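# Clorkex brings robot sorting to its toy block benches, and the packers are staying put

January 2018
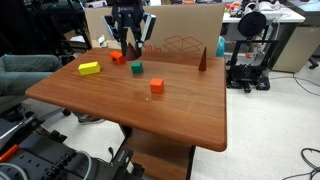 I've worked at Clorkex since I was old enough to carry a crate, and I've never had to write one of these before, so bear with me! We've made wooden play sets since 1975, and for all that time people have sorted the pieces into boxes by hand. From April, robot arms will take over the sorting on our Shirima range. We're starting them on plain shapes, and the cone is the one I like watching, with its pointed top between two black fingertips and the green cube sitting just underneath. Cubes are easy by comparison.

So what changes for the 25 of us on the packing floor? No jobs go. The late shift does, and I can't say I'll miss it. Inese Rebane and Hamisi Tanui are moving over to run the arms after 10 days of training with Pirkum, the firm supplying them. Everyone else switches to checking, finishing and repairs, which we've never had enough hands for.

"My wrists have had enough of sorting," says Inese. "I'd much rather tell the thing off when it picks up the wrong piece."

Hamisi is less sure (he likes the chat at the sorting bench, and so do I), so we've kept one hand-packing table for odd orders and anything that needs a ribbon on it.

We'll have the arms running on an open afternoon in April, and local shops and families are welcome. To book a place or ask me anything, ring the Clorkex office and ask for Kipchumba Mushi, packing floor lead.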